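Edthorpe shares after the Azevedo ad: reader questions
Updated Friday, January 11, 2019

Did the ad campaign really push the stock up?
The company would like you to think so. Shares of Edthorpe rose 2% in the week after the Azevedo spots first ran, and the press office sent that number to everyone with an inbox. The wider market went up that same week. A retailer's stock can drift that far on no news at all.

What about the jump in online orders?
The figure going around is 20%, and it comes from Denitz, a firm that tracks email receipts from shoppers who agreed to share them. Those shoppers skew young and they like coupons. The comparison week was also a slow one – right after the holidays, when few people buy boots. 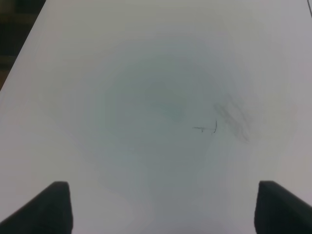 Laine Uibo writes that receipt data called the last two quarters correctly, and that waiting for audited numbers means missing the move. Fair enough, but two good calls is a short record, and we'd want to see the misses too.

Is the boycott hurting sales?
We can't find much sign of it. Angry posts are easy to count and lost customers aren't. Some of the loudest accounts may never have bought a pair.

Who says the shares are worth $99?
One analyst, Indrek Koppel at Skornodow. The stock closed at $64 on the day of his note. His model assumes every new customer comes back within a year, and he doesn't say why they would.

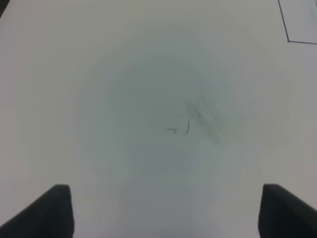 When will there be real numbers?
Quarterly results are due at the end of January. Look at full-price sales and at what the company spent on advertising. If management talks mostly about "engagement," go back and read the cash flow statement.

Should I buy before then?
We don't give personal advice. We aren't buying.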